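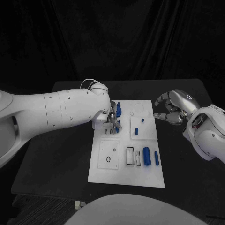

Laying out a bench sheet for small parts

A bench sheet is a plain white sheet with the outline of each part drawn on it at full size. It sits in the middle of the bench and every peg, plate and cylinder has a marked place on it. The method suits anyone who assembles small things at home or in a shared workshop: toy repairs, shelf pins, clock parts, board game inserts. It costs very little and takes an evening to set up.

Choosing the sheet

Use matt white card or a thin rigid plastic sheet. Gloss surfaces throw back the lamp and hide thin lines. Paper works for a single job but curls at the corners within a few days. Cut the sheet as a rectangle with the short side towards you, and keep it narrow enough that the far edge can be reached without leaning. The sheet on the long bench at Wikstead is 622 mm from front to back, and that is the most we would recommend for seated work.

A dark bench top helps. The border of the sheet is then obvious, and a pale washer that rolls off the card shows up at once. If the bench is light, put down a black rubber mat first.

Marking out

Place the parts on the sheet before drawing anything. Leave a finger's width between neighbours, more for tall parts, which get knocked when you reach past them. Put tall cylinders towards the back and to one side.

Draw round each part with a 0.3 mm pen held upright. For round parts, measure the diameter with calipers and use a compass or a circle template. Tracing a cylinder freehand gives an outline that is always slightly too big, and the part will then never look properly placed.

Keep the lines thin. A thick line leaves doubt over whether the part belongs on the inner or the outer edge. Do not fill the shapes in. An empty outline against white reads as "missing" more quickly than a solid patch does.

Raised plates and slots

Flat outlines are enough for anything that stands up by itself. Pegs and dowels do better on a small raised plate. A square of 6 mm board, lightly sanded and stuck down with double-sided tape, is adequate. Drill the holes 0.5 mm over the peg diameter. Tighter than that and the peg lifts the plate when it is pulled out.

For blades, tabs and flat keys, cut two narrow slots side by side in one plate and run a dark line round each of them. A slot in white material is hard to see from a low seat, and the line fixes that. Karthik Kodikara cuts his with a scroll saw. A craft knife and a steel rule will do the same job in foam board, in several light passes.

Colour

Pick one strong colour for all the loose parts of a set where you have the choice. Blue is a good one on white: it keeps its contrast under both warm and cool bulbs. Yellow does not. If the parts are bare metal, a turn of coloured tape round the thick end is enough.

Pegs of nearly the same length are the usual source of mistakes. Mark the longer one with a ring of permanent pen near the top. Checking by eye is unreliable when one is standing and the other is lying down.

Fixing the sheet

Tape all four corners. Low-tack masking tape holds for a session. For a permanent position, use removable mounting putty under the corners and press for a slow count. Clogdagh's rule at the shared bench, which is written on the wall, is that the sheet is never moved with parts on it.

Cleaning

Wipe with a barely damp cloth and dry straight away. Do not use methylated spirit on pen lines. If the lines have to survive solvent, cover the card with clear matt film before fitting the plates. Swarf and sawdust come off with a 2 inch paintbrush kept for that purpose only. Blow nothing off the sheet; it goes into the slots.

Rough edges on cut plates should be taken down with 400 grit paper on a flat block.

Common faults

Part rocks on its outline: the sheet has lifted. Press down from the centre outwards and tape again.

Peg leans in its hole: the hole is too shallow. It should be at least a third of the peg's length, so a long peg may need two plates stacked.

Plate creeps sideways: the tape is on dusty card. Peel, wipe, dry and replace with new tape.

Outlines fade: ordinary felt pen has been used. Go over them with pigment ink.

Copies

Keep the measured drawing. Nigel Hollis files his in a plastic sleeve with the hole sizes written beside each plate, so that a replacement sheet can be made without taking the old one up. Date it when anything changes.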